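Assunto: Re: [Inthanon] quarto dos fundos, cestos e roupa de cama
De: Ketsara Onsri
Para: lista da casa Inthanon

Bom dia a todos,

Respondo por partes à mensagem da Buppha.

Buppha Nakpan escreveu:
> O quarto dos fundos precisa de ficar arrumado até sábado.
> 1. O cesto do lixo fica lá ou passa para o corredor?
> 2. O que fazemos às colchas dobradas no canto?
> 3. A roupa pendurada à janela pode ir para o armário do 407?

1. O cesto fica. É o creme, de plástico, e serve bem para embalagens e papéis. Peço só que o esvaziem à noite e que não deitem lá restos de comida. Os sacos estão na despensa, na caixa que diz Casimeck.

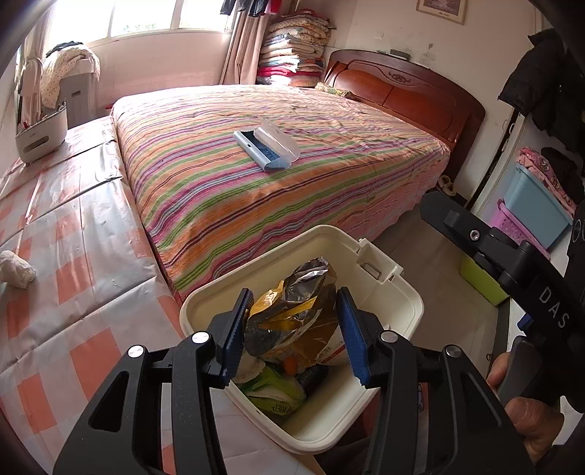

Quem dormir na cama grande pode deixar a colcha às riscas como está, basta esticá-la. Os chinelos ficam debaixo da cama. Os objetos pequenos devem voltar para o organizador branco antes de se varrer o chão, e a outra cama tem de ficar livre até às 2 da tarde.

2. As colchas e os cobertores não cabem no roupeiro, já experimentei. Proponho deixar no canto os que se usam agora e guardar os restantes em sacos fechados. Vi uns na Salska a 345 o conjunto, com portes de quase 40. Se alguém tiver sacos em casa, avise antes de eu encomendar.

3. Pode ir, menos as peças que os donos ainda queiram usar esta semana. O varão por cima da janela tem roupa a mais e tira luz ao quarto. Tragam cabides, que no 407 há poucos.
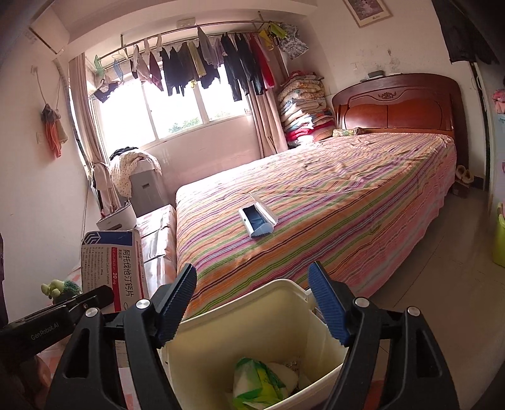 Medicamentos e objetos pessoais

Os medicamentos não devem ficar em cima das camas. Há uma caixa na cama estreita, de 20 mg, com o nome em chinês. Peço ao dono que a guarde na gaveta. O mesmo vale para o boneco de peluche verde que está ao lado.

Da cabeceira de madeira também é preciso tirar o que lá foi pousado, para se poder limpar o pó. O produto da Arico está no armário da cozinha.

Posso começar no sábado às nove. A Buppha fica com a chave.

Ketsara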